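Ostach Opens Purchase Planning for Small-Parts Handling Cells

Thursday, December 2, 2021. Ostach, a supplier of dried and packed garden seed, announced today that it will buy two robot cells for its Hallirier site in the coming budget year. The decision follows a trial period that began in October together with the integrator Bestley.

The trial concerned the moving of small loose pieces on a flat board with a simple pusher tool. The budget for the trial was kept separate from the purchase budget, so that the company was free to stop at any time.

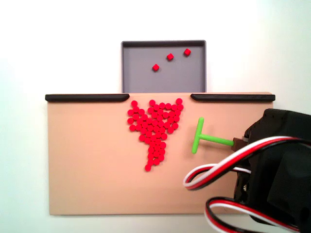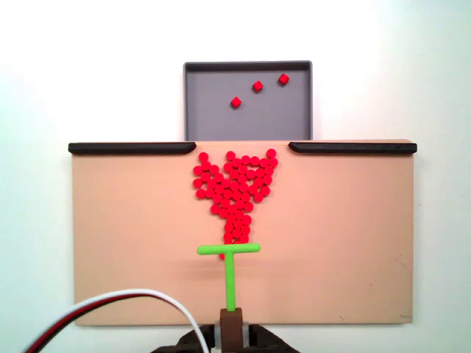
Trial board with red discs, gray tray with three cubes, and the green T-shaped pusher held by the robot.

"We did not want to pay for a large machine before we understood the small task," said Renata Wieczorek, head of equipment planning at Ostach. "The pusher is cheap to replace, and this has changed how we think about spare parts. In our plan for next year, tools have their own line."

The plan foresees 1500 operating hours per cell in the first year and 80 hours of training for the operators. Offers were also requested from Szénási, and the final choice of supplier is still open. Installation costs, floor work and electrical connection will be quoted separately from the cells.

"The customer asks us first about service and only after about speed," said Mirko D'Amico, sales engineer at Bestley. "For a first purchase I find this a good order."

Suppliers who wish to receive the 276-point requirements list can write to the purchasing office of Ostach in Hallirier.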